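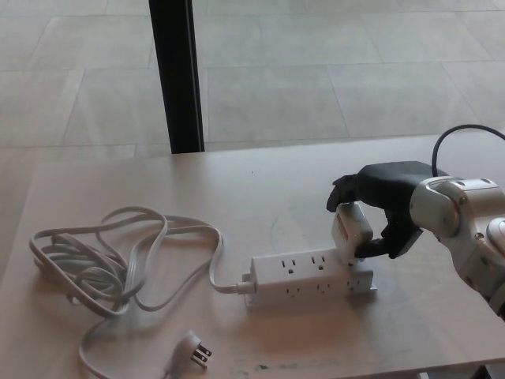 Adjoa Korletey

Reading time: 3 min
Print | E-mail this page

I've had the Loslow hand kit from Jarex on my arm since June, and the question I get most is how to teach it to plug something in. So let's do that! You need a power strip, a small plug adapter, and a free evening.

First, leave the strip unplugged. I mean it. My strip's own plug just lies on the table the whole time, cord in a heap, and the hand learns exactly the same thing.

Set the strip down sideways to the arm and start with the outlet nearest the hand. Then open the Loslow app, pick "Guide," and move the fingers around the adapter yourself – one finger pointing down over the top, the lower one wrapped underneath. Grip force goes from 0 to 400. I started at 14 (dropped it, over and over) and ended up happy at 41.

Now bring the adapter right above the slots and save that spot as "Hover." Save a second one fully seated as "Home." Run between the two at slow speed, and if the adapter tilts, go back and fix the grip before you touch anything else. I wasted a whole night moving Hover when my grip was the problem.

Do 3 clean runs in a row before you speed up. Madalena Pacheco, who has the older kit, says hers needs Hover saved again after every restart. Mine doesn't, but check yours.

Would I buy it again? Yes, though the printed manual is pretty thin and the cable could be longer.

Filed under: Robot Arms & Hands, Kit Reviews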